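About Oswood Garment Care

Oswood is a laundry and folding service for private households. We collect, wash, dry, press where required, fold and return everyday clothing and bed linen. We also offer in-home folding, in which the work is done at the customer's address after the customer's own machines have been used. The company is owned and managed by Rhiannon Craddock, who trained in hotel linen supply before setting up the business.

Premises

The workshop is at the rear of the Illance building and has an area of 2,000 square feet. Washing and drying are on the ground level. Folding and packing are upstairs, where the light is better. The two levels are connected by a goods lift, and finished bundles do not pass back through the wash area. The collection counter is on the street side. Customers using the parking lot should enter by the side door on Nornance Street.

Scope of work

We handle cotton, linen, polyester, and common blends. We do not handle leather, fur, down jackets, or items marked dry clean only. Bed linen is accepted in all standard sizes. Children's clothing is washed separately on request and is folded to a smaller set of dimensions so that it fits a standard dresser drawer.

Each order is assigned a number at intake, and that number stays with the bundle until it is returned. Pockets are emptied at intake. Items found in them are placed in a paper envelope marked with the order number.

Folding method

All garments are folded according to a written standard. The current edition is dated 9/15/18 and replaces the earlier loose sheets. It specifies a finished width for each garment type, the direction of the first fold, and which edge faces out on the shelf.

Elastic-waist garments have their own section. Elastic draws the fabric in at the top, so the waist is always narrower than the body of the garment and the side edges do not run parallel. The folder lays the garment flat, smooths the fabric from the waist toward the hem with the flat of the hand, and leaves the gathers alone. Stretching the waistband to square up the shape is not permitted. It springs back when released and pulls wrinkles into the cloth below. The first fold is made lengthwise, the second from hem to waist.

In-home work is usually done on the bed. A made bed gives enough area for a full garment and is close to the drawers where the clothes will go. The bedspread is pulled tight first. On patterned spreads, a repeated motif or a row of dots can be used as a guide for keeping the garment straight. 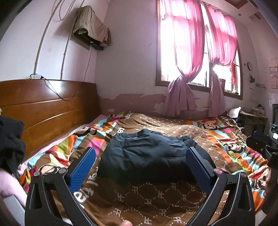
Dark elastic-waist garment laid flat on a monogrammed bedspread.

Shallow wrinkles across the body of a garment are acceptable before the first fold and are smoothed by hand. Deep creases are treated with a steamer if the care label allows it. Dark fabrics are checked for lint under a lamp, folded, and checked again on the outer face only.

Staff

The workshop employs 5 full-time folders and 2 drivers. New folders work from the standard under supervision and begin with towels, then pillowcases, then shirts. Fitted sheets are taught last. In-home visits are assigned only to folders who have completed all sections.

Equipment and supplies

Folding tables are set at standing height and covered with undyed cotton canvas, which is changed weekly. Storage bags and shelf liners are supplied by Balogun. We use unscented detergent as the default. Scented detergent can be requested at intake and is noted on the order ticket.

Orders and contact

The workshop has capacity for 569 bundles a week. Intake of heavy blankets and comforters is limited from November until the end of winter, and customers are asked to book these in advance. In-home visits are scheduled by telephone or at the counter. Requests for a copy of the folding standard may be addressed to Rhiannon Craddock at the workshop.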